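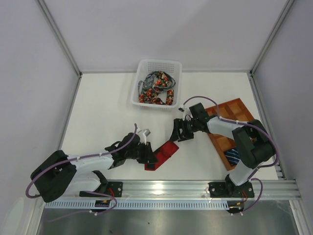

Fikerov to replace tumble dryer thermostats after lint build-up finding

16/08/2019

Appliance maker Fikerov will replace the cycling thermostat in 3000 vented tumble dryers after a service review found that the part can read low when lint collects behind the drum. The units were sold under the Sorkholm name through furniture and appliance stores in both eastern and western regions. No injuries have been reported to the company.

The fault affects the 9-kilogram Sorkholm model only. The smaller Sorkholm and the condenser version use a different airflow path and are not part of the program.

According to the service notice, the thermostat sits in a moulded recess on the exhaust side of the drum. Fine lint that gets past the door filter can settle in the recess and insulate the sensor from the air stream. The sensor then reports a lower temperature than the air leaving the drum, and the heater stays on longer than it should. A separate thermal cut-out remains in the circuit and will switch the heater off, but it has to be reset by hand and is not meant to operate in normal use.

The first sign for most owners is a dryer that stops heating partway through a load. Others may notice that light synthetics come out hotter than usual, or that a cotton program finishes early with the seams and waistbands still damp.

Fikerov engineer Balthasar Sutter said the review began in April, when repair agents sent back a batch of cut-outs marked as defective. Bench testing showed the cut-outs were working to specification.

"The cut-outs were tripping at the right temperature, so we went upstream and looked at what was driving the air that hot," Sutter said. "On 22 of the returned machines we found lint packed in the recess. The sensor was fine as well once it was cleaned."

The replacement part is made by component supplier Dirkia. It is mounted on a short bracket that holds the sensor clear of the moulding and in the air stream. A foam gasket is added at the filter housing to reduce the amount of lint that gets past. The work takes less than an hour and the machine does not need to be removed from the home unless it is stacked on a washer without a proper stacking kit.

Owners can check the rating plate inside the door. Affected units have a serial number with 79 as the last two digits of the first group. The plate may be hard to read on machines installed in cupboards, and the same number is printed on the back cover of the manual.

Until the part is fitted, the company recommends the following:

Clean the door filter before every load, not after every few loads.
Use the low heat setting for synthetics and mixed fabrics.
Do not reset the thermal cut-out more than once. If it trips again, unplug the machine and book the repair.
Let the cool-down period finish before opening the door.
Check that the exhaust hose is not crushed against the wall.

The notice also asks owners not to try to clean the recess themselves. It can only be reached by removing the rear panel, and the heater terminals are exposed once the panel is off.

Repairs will be carried out by Poojary, the service contractor that handles warranty work on the Sorkholm range. There is no charge for parts, labour or travel, and the repair is available whether or not the original warranty has expired. Proof of purchase is not required. Second-hand owners are covered on the same terms.

Poojary said bookings would be taken in order of contact, with priority given to laundries in childcare centres, aged care homes and shared accommodation, where the machines tend to run for longer each day. Technicians will also measure airflow at the exhaust outlet and record the result on the job sheet. Where the reading is low, the owner will be told whether the restriction is in the machine or in the ducting. Work on fixed ducting is outside the program and remains the responsibility of the building owner.

Fikerov has stopped shipping the 9-kilogram model with the original thermostat. Stock already in stores is being held back for rework, and retailers have been told to expect the modified machines with a green dot on the carton next to the barcode. The price and the program settings are unchanged.

The company does not plan to offer refunds as a matter of course. Customers who have already paid for a replacement cut-out can claim the cost back by sending the invoice to the service desk with the serial number of the machine - a photograph of the rating plate is acceptable. Claims will be processed after the technician has confirmed the serial number on site.

A revised manual with new filter cleaning instructions will be included with each repair.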